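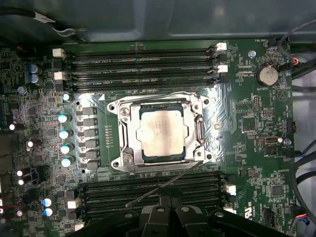
**Ticket: Plurnia gripper kit, processor handling (evaluation unit)**
Opened by: Melley Service Desk

The customer reports that the grip faults on 2 of 30 picks when a processor is taken from the fixture.

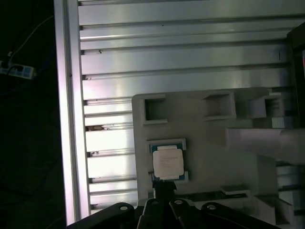 Žofie Polák: Our firmware is current. Please confirm whether the grip force setting of 4 is correct for this part.

The setting is correct. The customer is asked to repeat the finger calibration 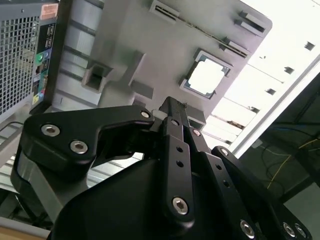 and to return the log before the evaluation period ends in April. Status: pending customer.

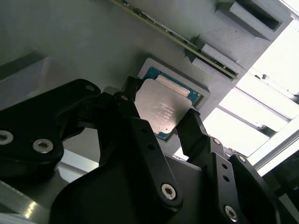 *Processor at the fixture pocket, gripper fingertips at its edges.*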